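Workshop Tips: Getting a Simulated Arm to Tidy Up Without Wrecking the Room

Last updated: March
13 comments | 90 shares

I keep getting asked how I set up my pick-and-place runs, so I'm finally writing the tips down in one spot. Most of this is stuff I learned by doing it wrong first (sometimes for a whole month). I use Likden for the simulator side and Banum for planning, but you can carry nearly all of it over to whatever you have on your own machine.

Start with the room, before you touch the arm. I know, the arm is the fun part! But if your furniture is modeled badly, you'll spend your evenings tuning a controller that was fine all along. Open every piece of furniture with collision shapes turned on and look at it from the side. Beds are sneaky. A mattress with rounded edges often gets a plain box for its collision shape, and then anything you set near the edge sits on thin air.

Give soft things a bit of friction, more than you think. I used to leave the default on blankets and my dishes would skate off like they were on a wet counter. I nudge the number up a little, drop a bowl from an inch or so, and keep going until it stays put.

Name your objects like a normal person. "red_can" and "white_bowl" beat "obj_07" every single time, especially when you're reading logs at 11 p.m. My friend Leobardo Arellano color-codes his too, and I've stolen that from him.

Use see-through shapes for your debugging. Any region the planner cares about, I draw as a tinted block or panel with the transparency at half or so, and I leave the collision off. Double-check that last bit. I once had a goal marker that was solid, and the planner politely steered around the exact place I wanted it to go. Took me two days.

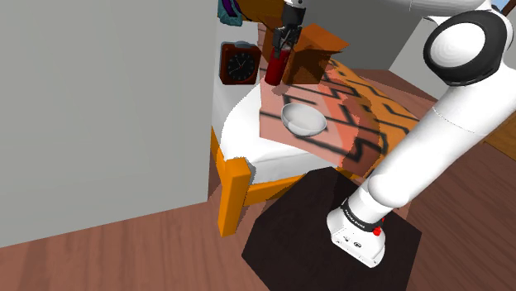
Pick a carry height and stick to it. I set mine as one number at the top of the config file, measured from the highest thing the arm has to pass over, and every move between grasp and release goes through it. It's slower, sure, but I quit finding bowls on the floor. Once the whole run works you can start shaving the height down a little at a time.

Tell the planner what's in the gripper! This is the one I'd tape to the monitor. If you close the fingers on a can and don't attach the can to the arm in the planning scene, the planner thinks it's moving empty-handed, and it will happily drag the bottom of that can through whatever is underneath. In Banum it's a single call right after the grasp. Then take it off again after the release, or the next plan fails and you'll blame the wrong thing.

Mind how hard you squeeze. Too much force on a round object in simulation and it shoots out like a watermelon seed. I close slowly, stop at contact, then add a touch more.

For perception, shuffle your textures. Loud patterns are great for this. A busy bedspread will confuse a detector that has only ever seen plain tables, and you want to find that out now. I swap in a new pattern on each reset and save the random seed with the run, so I can get the bad ones back. Hefin Morgan (he answers half the questions on the Hurkska forum, bless him) talked me into doing the same with the lights, and my detector got noticeably better on shadows.

How many runs? I do 3 by hand, watching every second, then let 1000 go overnight with no display. In the morning I sort by failure type and only replay the top of the list.

Last one: save your config next to your results, in the same folder, every time. Hubáček has a setting that does it for you, under Export. It's off by default, so go turn it on before your next run.

Share this tip | 13 comments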